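Ticket 207: Streaming player skips between tracks on the Adjei live album
Status: Resolved. Opened 2022-04-28 by a listener, answered by the Pristura music support desk

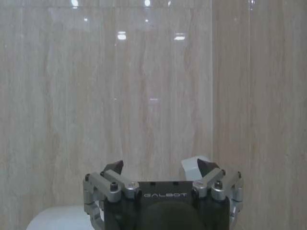
Hello, and thank you so much for writing in! We love that old Adjei concert set too (the slow blues that closes the first half gets played in this office more than it probably should), so I was sorry to hear that it keeps tripping over itself on your Roltine player.

You told us there is a short silence between the guitar introduction and the shuffle that follows it, right where the crowd is clapping, and that track 8 sometimes starts over from the beginning. You also said the same album plays fine on your phone, and that was a big help, as it let me leave the files alone and go straight to the player.

Log:

1. Checked the album on our side. All tracks present, no gaps in the masters.

2. Asked listener for the player's software version. Reply: 191. Gapless playback on the Roltine needs 301 or later.

3. Listener ran the update. It stopped at 80 percent and gave the message "Source not reached." Tried twice, same place both times.

4. Suggested switching the update source from Automatic to Fidasgate, under Settings, Network, Advanced. Update finished.

5. Silence gone between the first two songs. Track 8 still restarting.

6. Asked listener to remove the saved copy of the album and download it again with crossfade turned off. Played all the way through, both halves, no restarts.

One small thing I should mention, as it caught me out at home with a gospel record last December: the update turns the volume leveling back on. That makes the quiet harmonica passages come up much too loud, and on a live recording you lose a lot of the room. You'll find the switch under Sound, near the bottom of the list, and it stays off once you've changed it.

I'm closing the ticket for now, but just reply to this message if the skipping comes back and it will open again with all your notes still attached. Enjoy the second half, especially the encore!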